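Kitchen Counter Gallery: Do You Need Any of It?

2 min read

Every December the kitchen shops tell us our counters are missing something. I have been cooking in the same rental for years and I doubt it. A reader sent me a Brurnico catalog with 137 items in it, and I could make a case for maybe 12. So this page is a gallery of plain stuff, with my grumbling attached.

I was also told that a matte gray surface "hides everything." Mine never hid flour. Make of that what you will.

Tray, board, lemon 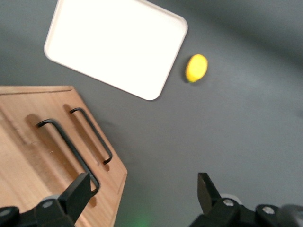 Before the groceries

A white tray with a low rim, a wooden board with clipped corners, one lemon. The corners look smart, I'll give them that, but I have yet to hear what they do for an onion. The tray I'm softer on – a raised edge will at least stop a lemon from rolling onto the floor.

Would I pay catalog prices for the set? No. A board is a board, and I'd want to see one after 400 washes before anybody calls it an heirloom.

Comments (3)

Oanh Hầu: Clipped corners are easier to grab when the board is flat on the counter. Try it before you complain.

Valter Cordeiro: Still not convinced by white trays. Turmeric, one time, and it's over.

Oanh Hầu: Baking soda paste, Valter. Leave it overnight.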